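A tablecloth covered in big black brushstrokes ought to fight with everything you set on it, and yet cream plates look terrific there! The calligraphy does the shouting, the red seals warm it up, and a plain round plate gets to be calm.
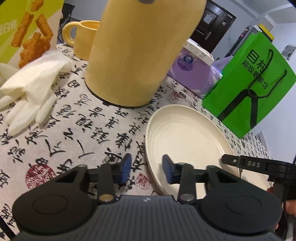 Harriet Halvorsen would go further and ban patterned plates from such a cloth altogether. I'm nearly with her — add one yellow mug and stop.

Mixing sizes helps too.
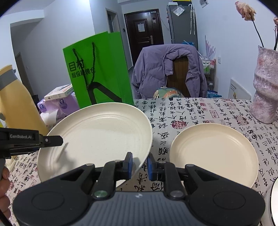

How big should the cloth be? Allow 12 inches of drop on every side.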